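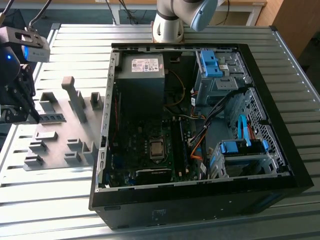

Una lectora nos comunica que limpia el ordenador de casa cada noviembre y pregunta si conviene hacerlo también antes del verano. El servicio de consultas de Plirnlow recomienda dos limpiezas al año en viviendas con animales o alfombras; en las demás, una es suficiente.

## Antes de empezar

Apague el equipo, desconecte el cable de corriente y mantenga pulsado el botón de encendido unos segundos. La fuente de alimentación no debe abrirse en ningún caso.

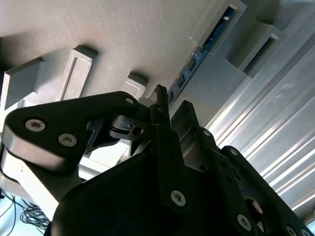
*Fotografía: archivo Nisenetti. Ficha 88.*

## Polvo y ventilación

- Emplee una brocha suave y seca, reservada para este uso.
- Sujete las aspas del ventilador al aplicar aire comprimido.
- No utilice la aspiradora doméstica sobre los circuitos – genera electricidad estática. 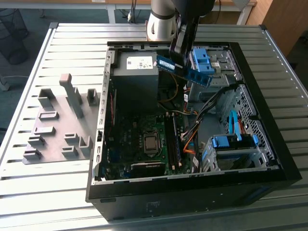
*Módulo de memoria y ordenador de sobremesa abierto.*

Los módulos de memoria se toman siempre por los bordes. Si se retira el disipador, la pasta térmica antigua se elimina con alcohol isopropílico y un paño sin pelusa, y se aplica una cantidad nueva del tamaño de un guisante.
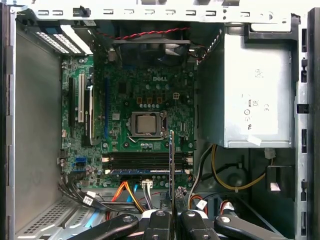
Los tornillos se guardan en un recipiente con tapa, separados por tamaños. Antes de cerrar la caja, compruebe que ningún cable roce los ventiladores.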